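Catching the Tag That Isn't There: Pose Dropouts in Hand-Held Gripper Recordings

Project report, October 2026
Evelien Dekker and Edit Sárközi
Supervisor: Ernő Medve

1. What we set out to do

Our original proposal promised a policy that would pick up thin objects from a crowded table. Our supervisor read it, said "nice," and asked how clean our demonstrations were. We said very. This report is about the semester that followed.

The demonstrations come from people moving hand-held grippers through a task. A wide-angle camera on the tool records everything, and our software, Semlow, has to recover two signals from the video: where the tool was, and how far its fingers were open. The second comes from fiducial markers. If a marker drops out, the opening is a guess, and a policy trained on guesses learns to guess with great confidence.

2. The pipeline we inherited

Stellutley, the tool from last year's group, detected the markers, filled gaps by linear interpolation, and smoothed the result. The smoothing was excellent. It could turn a missed detection in the middle of a grasp into a beautiful slow curve that no hand had ever made. Of our 586 recordings it rejected none, which we initially put in our midterm slides as a strength.

3. Changes

Semlow keeps the detector and replaces most of what came after it.

Each frame now carries a confidence value along with the opening. Gaps of up to 10 frames are filled, and anything longer is left as a gap and flagged. We also stopped smoothing across changes of direction, where the interesting part of a grasp usually lives. The config file has 2 thresholds, down from a number Evelien asked us not to print.

Glare was the next problem. A bright patch on the white border of a marker breaks the outline, and the detector gives up on the whole square. We added a local contrast step before detection. It helps with glare and does nothing for fingers, sleeves or cloth in front of the marker, despite a week spent hoping.

4. The awkward task

The block task is where most flags turned up. Thin black rods stand upright in a wooden block, leaning at slightly different angles, each with a little butterfly-shaped tip. The gripper's finger is black too, so our fallback method, which looks for the finger's silhouette, has opinions but few facts. The marker on the upper arm is large and high in contrast, and when it is in view we trust it over everything else.
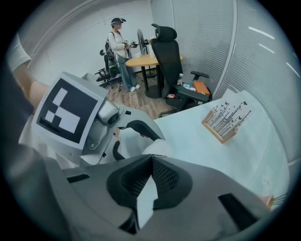 5. Results and what is left

We hand-labeled 400 frames, taking turns until we disagreed about what "open" means, then relabeled them with a written definition. On this set, Semlow's long-gap flags matched our own judgment much better than the old pipeline's silence did. The fallback remains poor on dark objects. We left it in, switched off by default, with a comment in the code that Edit has since toned down.

The policy has not been trained. It is in the future work section of our proposal, where it looks very comfortable.

Comments

Estela Mansilla: Did you try running the contrast step only on the region where the marker was last seen? It saved us a lot of processing time.

Evelien Dekker: We did, and it was faster until the tool moved quickly. Then it searched the wrong patch with enormous patience.

Edit Hegyi: As a member of last year's group, I would like it noted that the smoothing was my idea and that the curves were lovely.

Related reports

Athanasiadis: a replay viewer for gripper recordings
Gutberg: time alignment for two-handed demonstrations
Stellutley: marker tracking, final report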